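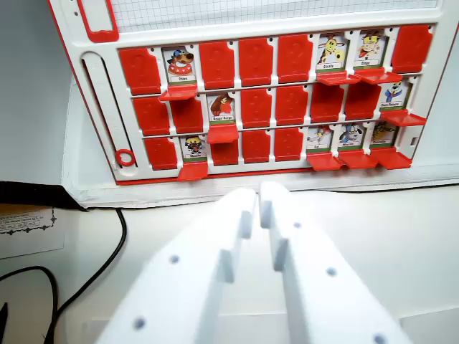
Chien, closed flaps on either side of him. Sunday.

Finally watched Wudumden last night, all the way through, with popcorn and no phone. I've been putting it off since March because everyone told me it was "the slow one," and I'm sorry, everyone, but you were wrong! It's a hand-drawn movie about a badger who inherits a ferry, and for the first 14 minutes there isn't a word spoken, just water and rope and this poor animal trying to work out which lever does what. I was hooked before anybody opened their mouth.

What got me was Ellura, the heron. She could so easily have been the wise old bird who turns up to hand out advice (you know the type, every cartoon has one), and she's awful! She cheats at cards, she lies about the tide, and when she does finally help him she's grumpy about it for a whole song. I laughed so hard at the soup bit that I had to rewind it.
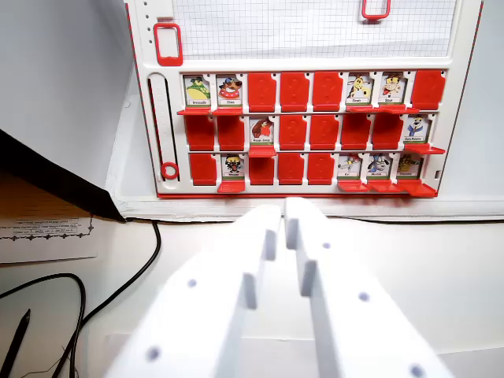 The songs are the weak part, I'll admit that. There are 2 good ones and then a long number in the fog that I think somebody's boss asked for. And I still don't get why the otters leave. I went back and watched that part again and it's one line, said with his back turned, and then they're gone.

I wrote all this to Andor and Levente before bed, far too many messages, and woke up to a pile of answers.
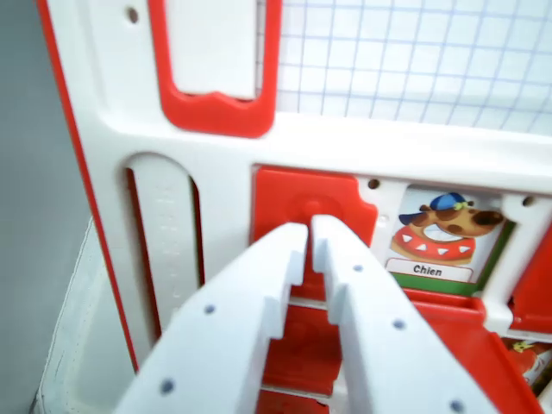 Levente says the otters leave because the badger sold the bell, it's right there in the market part, and how did I miss it twice. Andor thinks the fog song is the best thing in the movie and I should be ashamed of myself.

Okay, the bell. I do remember a bell. I'm watching the market part again tonight, and then I want to start on Kerslake, the one with the snow geese, if Andor ever gives me back the disc.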